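Tindavside work table, reviewed by Rania Darwish

I bought the Tindavside in November to replace a desk that had gone soft at one corner. It took two of us to carry it upstairs, and putting it together used 16 bolts, all supplied. The Allen key in the bag was poor so I used my own.

The top is light wood and quite pale. It has stayed flat. Drinks get left on it most days, mainly cans, and they stand steady wherever you put them. 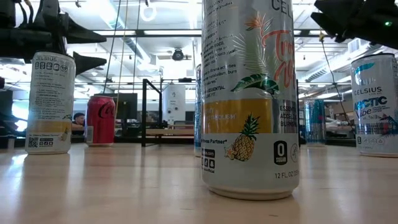
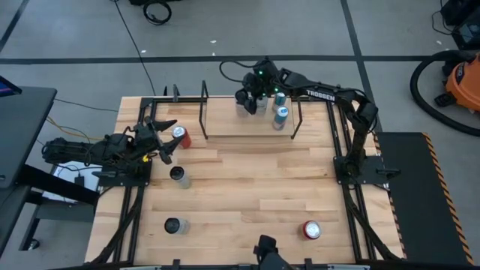
Marks are the weak point. The finish scratches more easily than my old desk did, and a few small dark ones have not come out with a damp cloth. Nour Zein has the same model and rubs hers down with Nimri oil twice a year. I have tried that once and it helped with the dry look but did nothing for the scratches.

It also shows glare if you sit facing a window. I turned mine round.

Delivery was 17 days, when the Vultlow shop had said ten. They did answer emails. The spare feet I asked for came in a separate parcel, and one of them was the wrong thread, so I am still waiting for that.

Four stars. I would buy it again at the sale price.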